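3.2 Cable storage and the bundling categories

Loose cables made up the largest single group of items in the Trarolden storeroom inventory. Of all the objects recorded, 304 were cables or cords of one kind or another, and most had been put away by the person who last used them, with no shared rule for how this should be done. The result was a mixed stock in which the same type of cord could be found folded, wound, knotted or simply dropped into a bin. This section sets out the categories we used to sort that stock and the measures we took from it.

We follow Lozano's distinction between the form of a bundle and its closure. Form refers to the path the cable takes: whether it is wound in a round coil, drawn out into a long loop, folded back and forth, or gathered without a clear pattern. Closure refers to whatever keeps the form in place. A bundle may have a closure of its own (a tie, a strap, a rubber band, a wrap of the cable around itself) or none at all, in which case it keeps its shape only through the stiffness of the cable and the friction between strands. The two are coded separately. A neat coil with no closure and a rough coil with a tight closure behave differently when they are lifted, and a single tidiness score would hide that difference.

Form was coded in 4 classes and closure in 2 (closed, open). Both codes were assigned with the bundle hanging clear of the shelf, so that the loops could settle under their own weight. Bundles coded while lying flat in the pilot round at Nostow were often placed in a tidier class than they deserved, as loops that look nested on a flat surface may separate once lifted. The pilot codes have been left out of the analysis for this reason.

The position of the ends was noted as well. Plugs and connectors are the heaviest part of most short cords and have the greatest effect on how a bundle hangs. Where both ends lie together at the top of the bundle, the strands below them can run close to parallel. Where an end has slipped through one or more loops, pulling on it tends to tighten the bundle, and the usual response — tugging harder — makes matters worse. We recorded the ends as together, apart or threaded. Ends that could not be seen without handling the bundle were recorded as hidden and were not guessed at.

Handling was kept to a minimum before coding. Coders were asked not to straighten, smooth or shake a bundle, and not to cut or loosen any closure. Once the codes had been entered, the bundle was opened by hand on a bench and the time taken to reach a single free length was recorded with a stopwatch. Bundles still not free after 9 minutes were entered as unresolved and set aside. The timing method is adapted from the Domínguez protocol, with one change: we started the clock at first contact with the cable, and any time spent removing the closure is therefore included. Comparisons with times obtained under the original protocol should allow for this.

Cord thickness was treated as a covariate. Thin cords, such as those fitted with USB plugs, bend into small loops with little resistance and slide past one another easily. Thicker power cords resist tight bends and tend to spring outward when a closure is removed. In practice the two were seldom stored in the same way. Power cords were more often closed, while thin cords were more often left open, and the effect of closure on opening time must be read with this imbalance in mind. The Zurnudmont storeroom, where ties were issued with every cord, gives a partial check and is discussed in Section 4.

Figure 2 gives one bundle at each level of closure. The power cord in 2(a) was coded as a long loop, closed, ends together. The cable in 2(b) was coded as gathered, open; its loops cross one another and form a knot partway along. 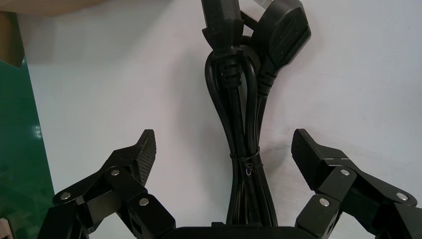
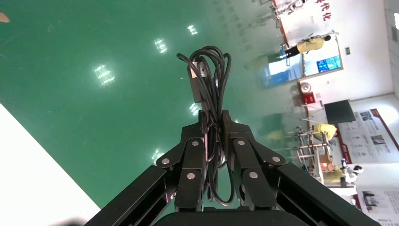 Figure 2. Closed and open bundles, both in black cable: (a) power cord in a long loop, held by a thin zip tie, plugs side by side near the top; (b) thin cable with a USB plug, gathered in loose, overlapping loops.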